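6 Aug 2026

What a night! I stayed up for the whole count and I'd do it again tomorrow. Javden has a new mayor, and it's Lowri Kemeys, by 200 votes out of 2823. Steinar Kjærgaard had held the office for six terms (six!) and he conceded before the last box was even in, very gracefully too.

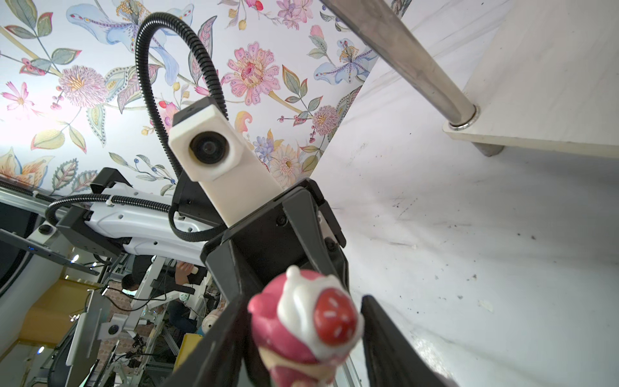
Pink figurine, white swirl, strawberry on top.

Birsen rang at breakfast and we talked over each other for an hour. She thinks the harbor vote did it, I say it was the bus fares. Four council seats changed hands as well, and Kári Hviid kept his, so the ferry deal with Vlachou may get signed after all. I so hope it does!
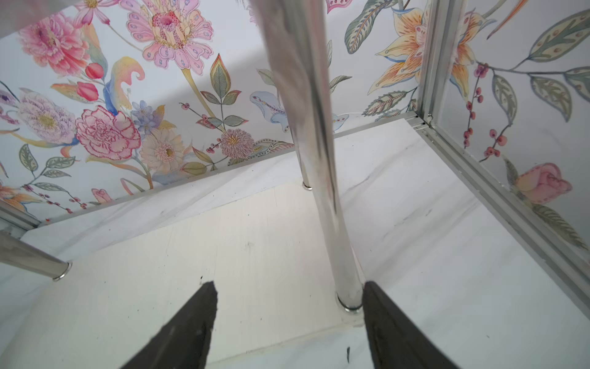

Chrome pole and its round collar.

Must buy the paper early, then off to hear Lowri's first speech in the square.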